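Section 4: Washing Small Items by Hand in the Basin

Your Solville basin and cabinet will spend most of its life dealing with hands, faces and toothbrushes, but sooner or later everyone finds themselves with a tea-stained cloth or a favourite flannel that can't wait for the next full wash. The basin is well suited to this sort of job, and with a little care it will come to no harm at all. Please read the section through once before you start – it won't take long, and there are one or two points near the end that are easier to know beforehand.

What you will need

A mild liquid soap or a hand-wash detergent. A dry towel, laid flat somewhere close by. A soft cloth for wiping down the basin afterwards. If you are washing anything dark, keep an old towel for it, as navy and black cotton can go on giving up dye for several washes.

Caution: Do not use bleach, drain cleaner or scouring powder in the basin. These will dull the glaze over time, and marks of this kind are not covered by the guarantee.

Before you begin

1. Clear the rim of the basin. Soap dishes, tumblers and razors have a way of falling in just when your hands are full, and a dropped glass can chip ceramic.

2. Take off any rings or bracelets, which may catch on the fabric.

3. Check the care label on the item. If it says dry clean only, please believe it.

4. Close the waste and lift the lever gently, turning it until the water is lukewarm. Fill the basin to no more than half its depth. You will be surprised how much the level rises once a cloth and a pair of hands have gone in.

Washing

5. Add a small squirt of soap and stir it through with your fingers before the cloth goes in. Soap poured straight on to fabric takes a great deal of rinsing out again.

6. Lower the cloth in and press it down against the bottom of the basin, then let it come up, and press again. Pressing is kinder to the weave than rubbing, and it splashes a good deal less on the cabinet doors.

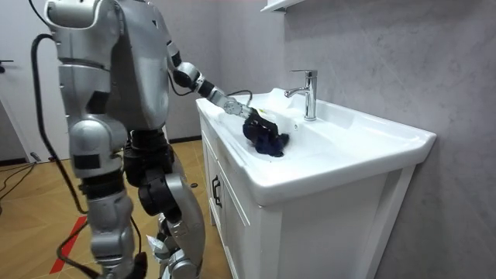
Fig. 7. Pressing a dark cloth down into the basin (step 6).

7. Leave stubborn marks to soak for 20 minutes. Dark items should not be left longer than this – a faint blue line round the basin is a nuisance to shift once it has dried.

8. Open the waste, let the water go, and rinse under the tap until no more suds appear.

9. Gather the cloth into a ball and squeeze it. Avoid twisting, especially with knits, then roll the item up in your dry towel and lean on it.

Note: Never hang wet things over the tap or its lever. The steady pull can loosen the fixing underneath, and drips will find their way behind the basin.

Afterwards

10. Pick out any lint from the waste, rinse the basin and dry it with the soft cloth, taking in the flat rim and the base of the tap.

11. Wipe any splashes from the front of the cabinet straight away, paying particular attention to the bottom edges of the doors. Leave the doors open for a little while if water has got inside.

If a trace of dye remains in the basin, see Section 6, Stains and Limescale.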